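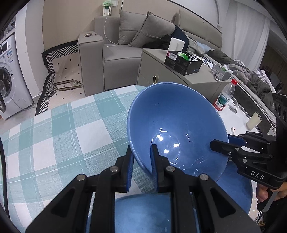 Fig. 4.1 Glazed bowl tilted over the table, inner surface towards the viewer. Note the highlights and the small spots near the centre.

Unit 4: Glazed tableware – handling, inspection and stacking
Household Practice, Part 1
Filippos Antoniadis, Nedthorpe
Handout revised February 15, 2019

4.1 Scope

This unit deals with round, open, glazed ceramic ware: cereal bowls, soup bowls, small serving bowls. Plates were covered in Unit 3. Cups and anything else with a handle come in Unit 5. Glass is left out, as it breaks in a different way and needs its own rules.

4.2 Terms

Rim: the upper edge. On most bowls the glaze is thinnest here, and most chips start here.
Well: the inside of the bowl, from the rim down to the lowest point.
Wall: the curved part between rim and foot.
Foot: the ring on which the bowl stands. Usually left without glaze, and rough to the touch.
Nesting: placing one bowl inside another of the same shape.

Use these words in your written work. "Top", "middle" and "bottom" will be marked as unclear.

4.3 Holding by the rim

A bowl held at one point on the rim will turn about that point. The heavier the foot, the stronger the turn. A second point of contact on the far side of the rim stops it. In Fig. 4.1 the rim is held on one side and pressed at the far side, and the well can be viewed from above.

The two contacts should lie opposite each other, or nearly so. If both are on the same half of the rim, the bowl can still swing. Pressure should be just enough to stop slipping. Squeezing harder does nothing useful on a sound bowl and may open a hairline crack on a poor one.

A soft contact surface is preferred. Bare metal on glaze leaves grey marks, which students often take for scratches. They are metal left on the glaze and will come off with a mild cream cleaner.

4.4 Reading the surface

Tilt the bowl until a light source is reflected in the well. Turn it slowly and follow the highlight.

Smooth edge to the highlight: glaze is even.
Broken or wavy edge: glaze is worn, or there is a film of grease or detergent.
Fine dark line that does not move with the highlight: possible crack. Set the bowl aside and do the tap test (4.5).
Small round spots: water or dried mineral. Wipe once with a dry cloth. If the spot goes, it was water. If a pale ring stays, it is scale.

Dark glazes show scale more clearly than white ones. Blue is a good teaching colour for this reason. The Olline bowls in the practice set are white inside, so use a side light with them.

4.5 Tap test

Stand the bowl on its foot on a folded cloth. Tap the wall once with a fingernail. A clear note means the body is sound. A dull, short note suggests a crack, even where none can be seen. Repeat at a second point before writing down the result. Do not test a bowl that has another one inside it.

4.6 The work surface

A tablecloth is acceptable for inspection. It softens the contact when the foot is set down and stops the foot from scratching the table. Two cautions: a loose cloth will travel with a bowl that is dragged, and a checked pattern reflected in a glossy well can be mistaken for crazing. Lift, do not drag. Where a pattern confuses the reading, put a plain towel over it.

Keep drinks on a different part of the surface.

4.7 Nesting and stack height

Nest only bowls of the same shape and size. The foot of the upper bowl should rest in the well of the lower one, with the walls clear of each other. If the walls touch first, the stack will wedge.

Trumex shelf unit, practice room: clear height 27 cm. Highest stack allowed: 10 bowls.
Harms rack: bowls stand on edge, 13 slots, one bowl per slot.

Put a sheet of kitchen paper between bowls that have an unglazed foot. Let the ware dry fully before nesting. Water held under a foot dries slowly and leaves a ring of scale in the well below.

4.8 Written work

Inspect three bowls from the practice set. For each one record the state of the rim, the well and the foot, the result of the tap test at two points, and whether it may go back on the shelf. One side of paper. Sheets without the set number will be returned unmarked.

Reading for Unit 5: course folder, page 95 onwards.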